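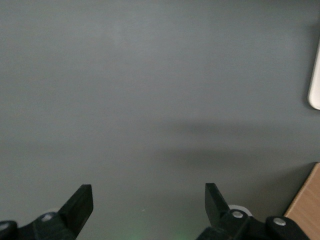

# Household and Shop-Floor Chores: Frequently Asked Questions

Last reviewed 17th January

This page covers the questions Covuvora receives most often about two-finger arms and everyday manual work. Answers refer to our current test setup unless another site is named.

## Can a robot arm clear a table yet?

Partly. Picking up one rigid object from a plain surface is routine. Clearing a table after a meal is a different job: items touch each other, some hold liquid, and the order of removal matters. Our arm handles the first case unattended. For the second, an operator stays within reach of the stop button.

## What was measured, and how?

The December series had 1,301 attempts across four chores:

- moving a single item into a bin
- sorting small hardware by size
- folding a hand towel
- wiping a flat surface

Each attempt had a limit of 30 seconds. An attempt that ran over the limit was scored as a failure, even if the item was already in the gripper.

## Which chores work best?

Single-item moves, followed by wiping. Towel folding is last by a wide margin. Cloth changes shape as soon as it is lifted, so a grasp planned from one view may no longer apply in the next.

## Why does a plain gray surface cause trouble?

A uniform surface makes objects easy to separate from the background, but it gives the vision software little texture for judging distance. Soft shadows are a second problem. A blurred dark patch can be read as an object, and the arm will then close on nothing. Matte finishes are still preferable to glossy ones – reflections produce more false grasps than shadows do.

## Why use two fingers instead of a hand?

Two flat, squared-off fingertips facing each other are simple to model and cheap to replace. They hold blocks, handles and boxes well. They are poor at buttons, zippers and anything that needs to be turned within the grip. The Plelton site is testing a three-finger unit, and no results are available yet.

## Why mount the camera at the wrist?

It keeps the fingertips and the target in the same view during the final approach. The drawback is a narrow field. Objects near the border are often only partly visible, and the software has to decide whether to move for a better look or proceed. Athumani, our planning module, moves first by default. This can be changed in the settings file.

## Is shop-floor work easier than housework?

Usually. Parts arrive in known positions, lighting is fixed, and the same motion repeats all shift. The Ornell packing cell runs over 30 part types on one program. A kitchen drawer may contain as many kinds of object, in no fixed arrangement.

## Can the arm work near children or pets?

No. It is not approved for use in occupied homes. All household chores are tested in a closed room.

## Can I submit a chore for testing?

Yes. Send the object dimensions, weight and a short description of the finished state. "Tidy" is not a finished state; "all blocks inside the tray" is.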